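Ticket 83 — guide Louisiane / module itinéraires
Statut : ouvert, priorité haute
Ouvert par : Szymon Walczak
Assigné à : Kenneth Bañez
Date : 09/11/2020

Les étapes du circuit « Bayous et plantations » sortent dans le désordre sur la fiche voyageur. Client bloqué, départ proche. Voir le journal plus bas. 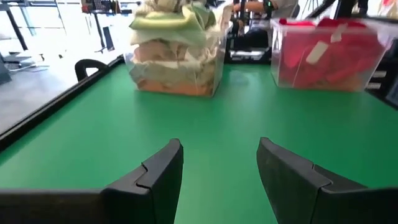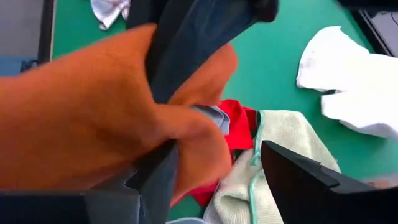 Tissu orange et tissu bleu foncé.
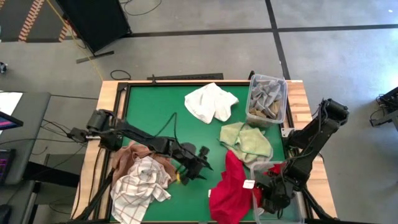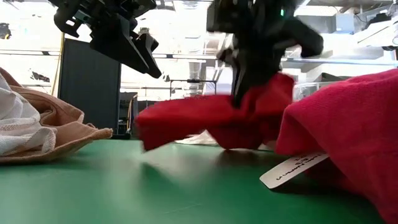
Temps de lecture : 2 min

Symptôme
Circuit vendu par Lurside, monté dans Esomico. À l'écran tout va bien. Dans le PDF envoyé au client, la nuit à Lafayette passe avant l'arrivée à La Nouvelle-Orléans, et la sortie en bateau tombe le jour du transfert. Les hôtels sont bons, les prix aussi. C'est l'ordre qui saute.

Reproduit ?
Oui, sur mon poste et celui de l'agence. Pas sur le circuit Texas. Pas sur les week-ends non plus.

Essais
Vidé le cache. Rien.
Réexporté en anglais — même ordre, même bug.
Supprimé l'étape Natchitoches puis recréée. Là c'est pire, elle part tout à la fin.
Désactivé le connecteur Tolentino (les excursions). L'ordre redevient correct mais plus aucune excursion dans le PDF, donc pas envoyable.
Réactivé. Bug revenu tout de suite.

Réponse K. Bañez
Regardé les logs de l'export. Les excursions Tolentino arrivent avec l'heure locale, les nuits d'hôtel avec l'heure de Paris. Le tri mélange les deux. Tout ce qui commence après 17 h en Louisiane bascule au lendemain. Le Texas passe parce que toutes les sorties sont le matin, coup de chance.
Tu peux me donner le fuseau déclaré sur la fiche destination ?

Réponse S. Walczak
Champ vide. Sur le Texas il est rempli. Je pensais qu'il se remplisait tout seul depuis la ville d'arrivée.

Réponse K. Bañez
Non, plus depuis la mise à jour de juin. Mets America/Chicago à la main, enregistre, puis recalcule le circuit AVANT d'exporter. Sinon il garde l'ancien tri.

Suite
Fait. Ordre correct sur 2 exports. Le troisième, la visite du soir dans le Vieux Carré est encore décalée d'un jour. Elle vient de Lostora, pas de Tolentino — donc autre connecteur, même souci sans doute. Corrigée à la main dans le PDF pour que le client parte avec qqch de juste.

Reste à faire
Kenneth : vérifier le fuseau côté Lostora.
Szymon : passer en revue les autres fiches destination crées depuis juin, champ vide ou pas.
Prévenir Lurside de ne rien réimprimer avant le correctif. Le ticket reste ouvert jusque là.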